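Cuaderno de taller — orden de mesas y pequeños utensilios
2 de febrero de 2026
Proyecto Mudlow, zona Tatness

Se retoma la lista pendiente de la revisión anterior. Objetivo de la jornada: fijar una disposición estable para los utensilios sueltos de las mesas blancas y dejar anotadas las medidas, para no repetir la discusión en abril.

Criterio vigente: en cada mesa, un solo recipiente vertical para piezas largas. Lo demás vuelve a su caja de la serie Oltix, con etiqueta hacia fuera. Distancia mínima al borde: 21 cm. Con menos, el recipiente queda en la zona de paso del antebrazo y se vuelca al retirar piezas.

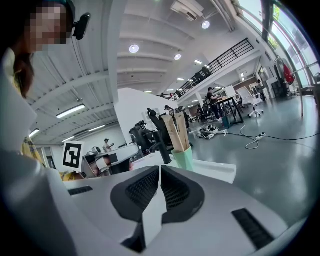 Tiempo de lectura: 2 min

Vaso verde claro con dos palos largos de madera, sobre el tablero blanco. Los palos se inclinan hacia el mismo lado y sobresalen bastante del vaso. Con esta proporción el centro de gravedad sube y conviene lastrar el fondo. Probado con 100 g de arena en una bolsa cerrada: aguanta un golpe lateral moderado. Con 30 g no hay diferencia apreciable respecto al vaso vacío.

Se descarta el recipiente Tôn, más ancho. Los palos se abren demasiado y al sacar uno se arrastra el otro. El vaso estrecho es peor para limpiar, pero guía mejor la pieza en la extracción.

Tarjeta con el marcador en blanco y negro: se mantiene en vertical y despejada por delante. No apoyar nada contra ella ni usarla de tope para el vaso.

Panel blanco de separación: no se toca. El mostrador curvo del fondo sigue con los estantes llenos de cosas diversas — queda fuera del alcance de esta nota, pero habrá que clasificarlo antes de pedir más cajas.

Pendiente:
Cortar seis bases antideslizantes y probar una durante la semana.
Lijar las puntas de los palos de repuesto. La veta levanta astilla en dos de ellos.
Pasar la cota de 21 cm a la hoja de montaje de Mudlow.
Revisar si la bolsa de arena pierde por la costura. Si pierde, cambiar a arandelas.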